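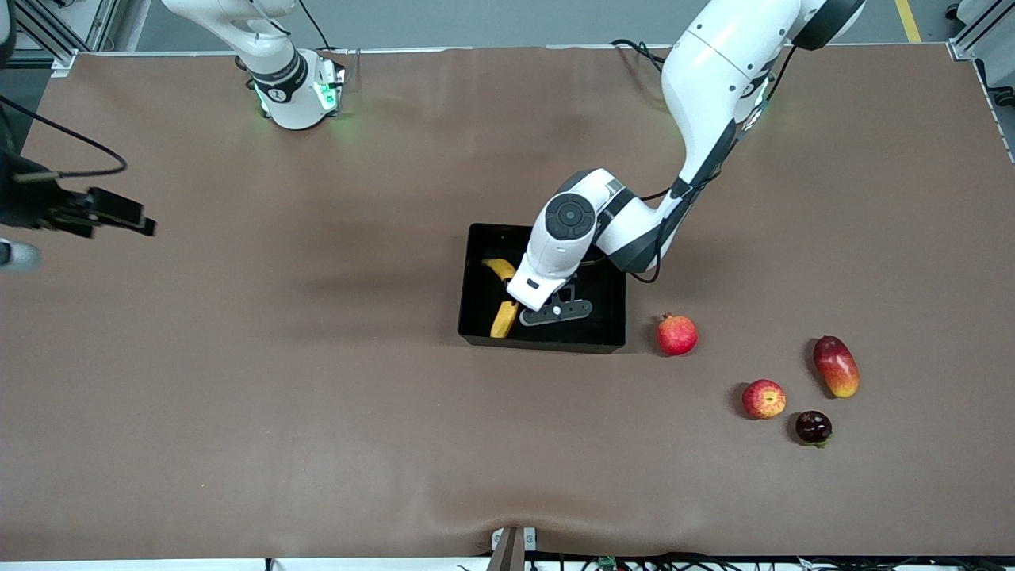

The Fruit Table – a small gallery from Mornarthorpe

I have been meaning to put this page together since the start of the month, and what finally made me do it was a wet afternoon and a full pot of tea. Every October I get a bit silly about fruit. The greengrocers fill up, the colours go from summery to something deeper and warmer, and I come home with far more than one household can sensibly eat.

So, a page about fruit on a big brown table. I do like a plain brown surface for this sort of thing – a patterned cloth fights with the fruit, and white makes everything look as though it is waiting for the dentist. There is only the one picture in the gallery so far, up at the top, but I found I had plenty to say about it, so you are getting rather more than the usual line or two!

The banana has the black bin to itself, over on the left side of it. I keep bananas apart at home as well (they do hurry everything else along), and mine live in an old low-sided tray that came from my aunt's shop on Plisano Road.

The pomegranate is nearest the bin, with its little crown. My mother used to knock the seeds out with the back of a wooden spoon over a bowl of cold water, and I still do it her way, apron and all. If you have never tried them scattered over warm rice with a bit of mint, please do.

The apple is a red one with yellowish streaks, and I won't pretend to know the variety. Streaky ones always make me think of crumble, and my crumble has 490 grams of peeled apple in it – an odd figure, I know, but that was what I had in the house the first time it came out properly and I have never dared change it.

The mango, lying at a slant, goes from red at the top to yellow at the lower end. I never trust the colour with mangoes, I go by the smell at the stalk and a gentle squeeze.

And last the plum, small and dark purple and shiny, with a bit of green stem still on it. I think it may be my favourite of the lot.

More pictures when the pears and quinces come in. Do leave a note if you have a good use for quinces, as I am always short of ideas after the jelly.

Kiran Thakur

Comments (2)

Drunach wrote:
Lovely colours. I would add a squeeze of lime to that rice. For quinces, try them slowly baked with honey and a bay leaf, they go a beautiful pink.

M. Aaltonen wrote:
That plum! We had over 2 kilos from our tree this year and I am still finding jars to put them in. Do you peel the apples before weighing or after?

Contact | © Kiran Thakur, Mornarthorpe | Page updated 2021-10-06 | Back to top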